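おままごと道具の片づけ、みなさんどうしてますか?
暮らしの相談板 > 収納・片づけ

1 こむぎ茶
子どものおままごと道具が増えすぎて困ってます。鍋、お皿、コップ、それに食べものが細かい! いちごとかオレンジの輪切りとか、気づくと冷蔵庫の下に転がってるんですよ……。
今は大きい箱に全部ざーっと入れてるんですが、遊ぶたびに箱をひっくり返されて、床じゅう市場みたいになります。種類別に分けたほうがいいのか、もうあきらめるべきか。場所はリビングの端、幅147センチの壁ぎわです。

2 ねぎ味噌
うちは断然、種類別です。Grosiranceの浅い引き出しを並べて、鍋の段、お皿の段、くだものの段、と写真ラベルを貼ってます。最初の1週間は私がやってたけど、今は上の子が勝手に戻してくれますよ〜。
引き出しは1個900円でした。安くはないけど、丈夫です。

3 三角コーナー
>>2
写真ラベル、うちは全滅でした(笑)
下の子が全部はがして、自分のおなかに貼って歩いてました。
分類って、結局おとなが気持ちいいだけなんじゃないかと思ってます。子どもは鍋にいちごを入れて、コップにもいちごを入れて、それで完成なんですよ。それをわざわざ「くだものはくだものの段」って戻させるの、ちょっとかわいそうで。

4 ねぎ味噌
>>3
かわいそうとまでは思わないけどなあ。遊びが終わったら戻す、っていうだけの話では? うちは遊んでる最中は何も言いませんよ。

5 三角コーナー
>>4
言い方がきつかったです、すみません。
ただ、続きがやりたい子もいると思うんです。うちのがまさにそれで、片づけると「まだおみせやってるのに!」と大泣きします。

6 Lâm Phí
横から失礼します。うちは保育の仕事をしていた母の真似で、ざるに入れてます。持ち手がついた大きいのがあれば、食べものは全部そこへ。穴があるのでそのまま水でじゃぶじゃぶ洗えるし、洗ったあとも放っておけば水が切れます。
ざる自体も遊びに使えるので、「収納」が余分に増えないのがいいところです。

7 こむぎ茶
>>6
ざる! それは考えてなかったです。
食べものだけざるに入れて、鍋とお皿は別に置いておく感じですか?

8 Lâm Phí
>>7
そうです、鍋は棚にそのまま置きます。コップは中に小さいのが入ったままでも気にしません。いちごがコップに住んでいても、まあいいかなと。

9 がらがら丼
>>8
いや、それがなくすもとなんですよ。うちはコップの中のいちごが行方不明になって、洗濯機から出てきました。いったん全部出して、平らなところに広げて見る日を作ったほうがいいです。数えなくても、広げれば足りないものってなんとなくわかるので。
あとオーブンとか大物は、中を必ずのぞくこと。うちのは扉の奥にみかんの皮(本物)が入ってました。

10 三角コーナー
>>9
本物はこわい……

11 テオさん(Theophilus Ayaaba)
広げるの賛成です。うちは8月の帰省前に一度やりました。白いテーブルがいちばん見やすいです。柄のある敷物の上でやったら、薄い色のものがぜんぜん見えなくて、二度手間になりました。
広げたら子どもが寄ってきて、そのままお店やさんが始まって、42分たっても片づかなかったんですけどね。でも「これはもういらない」と自分で何個かよけてくれたので、やってよかったです。

12 ねぎ味噌
>>11
自分でよけてくれるのえらい! うちは「全部いる」の一点張りです。折れた泡立て器までいるそうです。

13 がらがら丼
泡立て器は捨てたら恨まれるやつですね。うちは妻と私でも意見が割れてて、妻はとっておく派、私はさっさと手放す派。いまのところ妻の勝ちです。

14 こむぎ茶
みなさんありがとうございます! 読んでるうちに、うちは全部を分けなくてもいい気がしてきました。
ねぎ味噌さんの引き出しもいいなと思ったんですけど、まず手持ちのもので試してみます。ちょうど台所に使ってない大きめのざるがあるので、食べものはそこへ。鍋とお皿は低い棚に直置き。オーブンは壁ぎわの右端に置いて、中に詰めこまれても週に2回はのぞく、と。
ラベルは……たぶんうちもおなかに貼られるので、やめておきます(笑)

15 三角コーナー
>>14
おなか仲間が増えるところだったのに、残念です。
お店の続き問題だけは、何か考えておいたほうがいいかも。うちは最近、お盆に1枚ぶんだけ「つづきはあした」で残していいことにしました。それで泣く回数はだいぶ減りましたよ。

16 こむぎ茶
>>15
お盆1枚ぶん、それ採用します! お盆がなければ大きいお皿でもいいですよね。
さっそく今夜、台所の道具もおもちゃも一度ぜんぶ広げてみることにします。鍋とざるはすぐ置き場所が決まりそうなんですけど、お皿を立てるか重ねるかでまだ迷ってて、立てる派の方がいたらやり方を教えてください。
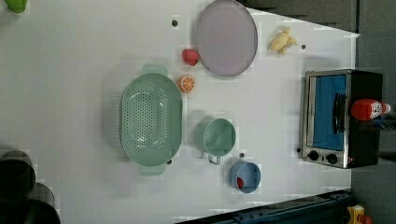 それと、食べものをざるに入れてる方、ふきんか何かかぶせてますか? うちはほこりがすごいので、何もしないと毎週洗うことになりそうで。かぶせるなら薄い手ぬぐいかなと思ってます。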